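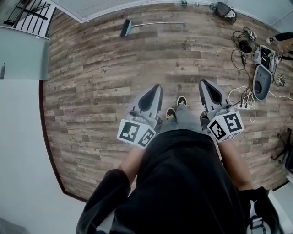
Re: Cleaning plank floors with a printed wood pattern

To: Limimlow house and floor care list
Date: Mar 17, 2023

Replying to the question from the start of the week, quoted here so the thread stays together:

> We moved into a ground floor unit in August and the whole place has
> long planks with a gray-brown wood pattern printed on them, knots and
> all. I sweep every other day and it still feels gritty under my socks.
> The pattern hides everything, so I can't tell where I have been and
> where I haven't. The dark baseboard shows a gray line of dust by the
> weekend. Is it the broom or is it me? The last tenant left one with
> stiff bristles and I have been using that. Also, does anyone here
> wear shoes inside? My partner says that is the whole problem.

I have the same kind of floor in the back room, a weathered gray-brown with darker knots and streaks, and a thin dark baseboard around it. It has been down for four years. My broom has a dark bristle head and a teal and white handle, nothing special.

First, the broom. Stiff bristles are fine for a porch. On a smooth plank floor they flick the fine grit ahead of you and it settles again behind. Try one with softer, split ends. Kemau sells a replacement head that fits most threaded handles. I have also used one from Başaran and could not tell much difference between them, except that the Başaran head shed for the first week.

Second, the direction. I sweep along the planks, from the window wall toward the door, in strips that overlap a little. If you go across, some of the dirt drops into the seams. On a patterned floor you have to keep track by position. I pick a seam and follow it to the end, then move over.

Before that I go around the edge with the broom turned on its side. The baseboard gets a barely damp cloth once a week. Under the blind is the worst spot at my place. Dust comes off the slats and lands along the wall, and small things end up there too. Do the blind before the floor. I did it the other way around for a long time and had to sweep twice.

Third, shoes. I do wear them in that room, a dark pair with yellow-green inside that I can spot from the door. They don't go outdoors. Your partner has a point about street shoes. When we had people coming through with theirs on, I got a full dustpan a day out of 526 square feet. Now it is less than half that.

For washing, I use plain water and a flat mop wrung out hard. I tried the Skaltier concentrate and it left a film that held on to footprints. It may be that I mixed it too strong. If your floor still feels gritty after sweeping, go over one small patch with the damp mop, let it dry and walk on it in socks. If the patch feels smooth, the rest is fine dust and a better broom head will take care of most of it. If it still feels rough, you may have old cleaner built up on the surface, and that takes a couple of rinses to get off.

Don't store the broom standing on its bristles, by the way. Mine bent to one side in a month. I lay it down or hang it.

Let the list know what the socks test shows.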